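Geum arm, bench 3, September 2026

Wrist came back from Pirmin with new bearings and a note saying "do not overtighten." Overtightened it. Backed it off, ran the joint by hand, gritty for half a turn and then fine. Going to call that fine.

Power supply browned out twice when shoulder and elbow moved together. Swapped the lead for the fat one off the dead Trunico charger. No more brownouts, but the cable now has the flexibility of a broom handle and pushes the base about 3 mm off its mark. Clamped the base. Clamped the cable too, out of spite.

Sim side: Domenica has moved us into her kitchen world, the one she has been feeding with cupboards since April. 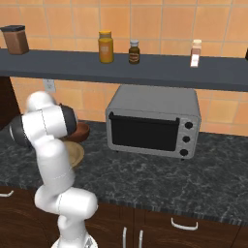

Grasp planner first. Old version only knew how to come straight down, fine for blocks and hopeless for crockery. New one tries the rim from the side and takes the first approach the elbow can live with. The bowl over the plate is the pose I keep going back to, because it is tilted and I asked for level. Domenica says the wrist offset in the model is still the old one. I say her bowl is slippery. Measured the offset. It is the old one.

Changed it, started a batch of 500 overnight with the joint speed capped at 27 percent. Log goes in the Odico folder, the new one, as the old one is full of my test prints from the gripper fingers.

Still to do on the real arm:
Reprint left finger, layer split at the screw hole again
Elbow stop hits at 90 degrees, drawing says otherwise, believe the elbow
Return Pirmin's torque driver — he has noticed

Flarkska board still not talking over the long USB cable. Short cable works. Moved the laptop.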